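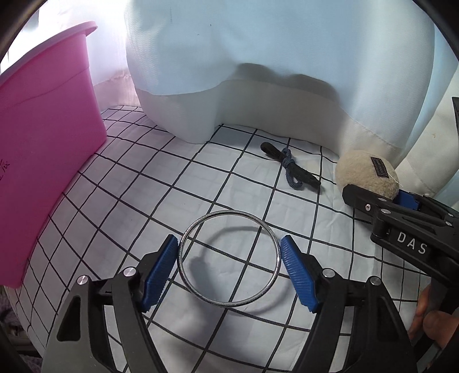 Ringe und Wannen: Liesmich zum Sortierbestand

Stand: September, gepflegt von Ivar Strand
Ablage: Werkstatt Vernell, Regal 4
Status: benutzbar, mit Einschränkungen (siehe unten, es sind einige)

Worum es geht

Der Bestand umfasst 423 Metallringe, die sich im Lauf der Jahre in Schubladen, Manteltaschen und einer Keksdose angesammelt haben. Manche waren einmal Vorhangringe, manche Schlüsselringe, manche Dichtungen ohne zugehöriges Rohr. Bei einem guten Teil weiß man es nicht mehr, und die Ringe sagen nichts dazu. Seit dem Umzug der Werkstatt werden sie einzeln auf dem karierten Tuch abgelegt, begutachtet und auf Wannen verteilt. Dieses Dokument beschreibt, nach welchen Regeln das geschieht und was man von der beiliegenden Tabelle erwarten darf.

Die Tabelle

ringe.csv enthält eine Zeile pro Ring. Trennzeichen ist das Semikolon, das Dezimalzeichen ist ein Komma. Wer das beim Einlesen vergisst, bekommt Ringe von der Größe eines Traktorreifens.

nr: laufende Nummer, vergeben in der Reihenfolge des Auffindens
aussen_mm: Außendurchmesser, mit dem Messschieber bestimmt
staerke_mm: Dicke an der dünnsten Stelle
magnet: ja, nein oder ein bisschen
oberflaeche: glatt, fleckig, rostig, unklar
herkunft: Freitext, Wahrheitsgehalt schwankend
wanne: Zielort nach dem Sortieren

Der Wert »ein bisschen« in der Spalte magnet ist kein Tippfehler. Es gibt Ringe, die am Magneten hängen bleiben, bis man hinsieht. Wer eine saubere binäre Spalte braucht, setzt sie auf nein und lebt damit.

Das Tuch

Weiß, mit dünnen schwarzen Linien kariert. Es dient als Unterlage und verleitet zum Abzählen von Kästchen, was bitte unterbleibt. Das Tuch ist Stoff, Stoff gibt nach, und nach der letzten Wäsche gab er in die eine Richtung mehr nach als in die andere. Gemessen wird mit dem Messschieber. Einträge, die nach Kästchen geschätzt wurden, sind in der Spalte herkunft mit »Tuch« markiert und sollten nicht weiterverwendet werden, auch nicht für Vorhänge.

Glänzende Ringe bitte zweimal ansehen. Was auf blankem Metall wie ein dunkler Fleck wirkt, ist oft nur die Spiegelung der Deckenlampe oder des Sortierenden. Erst drehen, dann »fleckig« eintragen.

Die Wannen

Deson: alles Glatte und Brauchbare
Fu: alles Fleckige, das noch eine Chance verdient
Voltonell: Rost, Bruch, Hoffnungslosigkeit

Die Namen stammen von den Kartons, in denen die Sachen früher lagen, und haben keine tiefere Bedeutung. Vorschläge für sprechende Namen sind eingegangen und wurden zur Kenntnis genommen.

Volle Wannen kommen ins Regal, sobald sie 700 Gramm Ringe enthalten. Die Wanne Voltonell erreicht diese Marke mit deprimierender Regelmäßigkeit als erste.

Bekannte Mängel

Die ersten 300 Zeilen sind doppelt geprüft, der Rest einmal. Der Unterschied ist spürbar, vor allem in der Spalte staerke_mm.

Zwei Ringe tragen dieselbe Nummer. Sie wurden am selben Donnerstag erfasst, und beide Zettel sehen gleich überzeugend aus. In der Tabelle heißen sie jetzt 88 und 88b.

Ein Eintrag ist gar kein Ring, sondern eine Unterlegscheibe. Er bleibt drin, weil sonst die Nummerierung neu gemacht werden müsste, und das macht hier keiner freiwillig.

Die Spalte herkunft enthält neunmal »Oma?«.

Mitmachen

Korrekturen bitte mit Ringnummer und neuem Messwert an Ivar, entweder per Zettel in die Keksdose oder mündlich vor dem ersten Kaffee, dann allerdings ohne Gewähr. Neue Ringe werden angenommen, solange sie einzeln übergeben werden. Ganze Tüten bitte vorher ankündigen.

Nutzung

Die Tabelle darf frei kopiert und verändert werden. Die Ringe selbst sind ausleihbar, mit Ausnahme von Nummer 12, der hält zurzeit den Duschvorhang.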